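Forums > Learning From Demos > Data Collection > How many cup demos is enough?

We use cookies to keep you logged in and remember your settings. OK

mauve_bench
Monday, September 18, 2023
I'm up to 436 demos of the cup task and the policy still gets weird whenever one cup overlaps the other. It reaches, hovers, then closes on nothing. I've been teleoperating these since August and my wrists are begging me to stop — so do I keep going or change something?

Wrist view from one of the overlap starts, yellow over green in the tray:

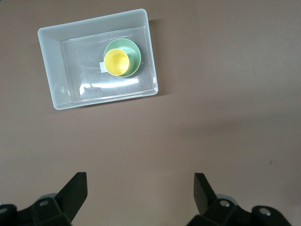 Photo: mauve_bench / Zistik bench, wrist cam

My hunch is that streak of glare on the tray floor. It's so bright, and I think the model loves it more than the cups!

torque_wrench_tom
How many of the 436 start with the cups overlapping? I'd bet that's your trouble right there.

mauve_bench
Just checked... 19. Ouch.

pebblesort
Well, there you go. I'd record 40 more overlap starts before touching anything else. Turn the tray a little between takes too, don't leave it at that same slight tilt every time.

gradient_goat
I don't agree, sorry. That tray is cloudy see-through plastic with the table color coming through the bottom, and it's going to eat demos forever. Swap it for a solid one. We did that on Metitia and our grasps got better the same afternoon.

pebblesort
Sure, but then you've got a policy that only knows solid trays. If the real job has shiny plastic in it, I want shiny plastic in the data (glare and all).

gradient_goat
Fair if that's the real job. Is it?

mauve_bench
It is, yeah, the tray has to stay. I can move the lamp between takes though — I've got 3 spots where it clamps on. Doing the overlap batch tonight and I'll post the numbers when it's trained.

torque_wrench_tom
Keep the failed grabs in a separate folder, please. I tossed mine once and I'm still mad at myself.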